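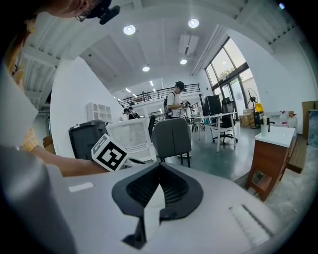 I have worn glasses for twenty-seven years, and for most of that time I've been told, kindly and often, that I should have some fun with them. Get a red pair! Get the big round ones! Every couple of years I sit down in the chair at the optician's, and a very nice young person brings out a tray of things in turquoise and honey and something called "smoke," and I try them all on because I don't like to be rude, and then I ask for the plain ones. A thin dark frame, like the one on the person leaning in from the left up there, is all I have ever wanted on my face. It sits near the ear, it holds the lenses, and I can get on with my day.

I'd like to make a case for that, because I think plain glasses have been treated badly for a while now. The shop I used to go to was a single room with a drawer system and a mirror that had gone brown at the corners. It's a Doteo now, with a wall of 96 frames lit from behind like perfume, and the last time I went in (a Wednesday, lunch hour, packed) it took me most of my visit to find a pair that didn't have a point of view. The plain ones were on the bottom row. I had to crouch, and without my glasses on, which any wearer will tell you is a silly way to shop for glasses.

Now, I don't mind other people's bold frames one bit. My sister has a green pair that make her look like the head of a small, successful theater, and I would be sad if she gave them up. What I mind is the idea that glasses have to say something. Mine are the first thing I reach for in the morning and the last thing I put down at night. I've cooked in them, cried in them at weddings, and fallen asleep in them on more trains than I care to think about. By now they know me well enough that they don't need to introduce me to everybody else.

There's the money, too. A loud pair gets tired, so you need a second for the days you don't feel loud, and then a third for weddings, and with my prescription that's a vacation. I've owned 3 pairs in the last stretch of my life that I can properly remember, and each was so close to the one before that my own mother didn't spot the change. I took that as a compliment, though I'm not certain she meant it as one.

I will admit that I slipped once. I bought a pair in a sort of tortoiseshell with gold at the hinges, and for a week people at work said how much they liked them. They really were nice frames. But I kept catching sight of them in windows and thinking somebody had come up beside me, and by the end of the month they were in the glove compartment, where they still are, as my emergency pair.

So if you're due for a new prescription this April and you find yourself in front of that lit-up wall feeling you ought to be braver, please go ahead and crouch down and look at the bottom row. Ask them to order more of those while you're at it. I've been asking on my own for years.

14 comments · 38 shares

Contact the editor | © Tamihana Weekly | Back to top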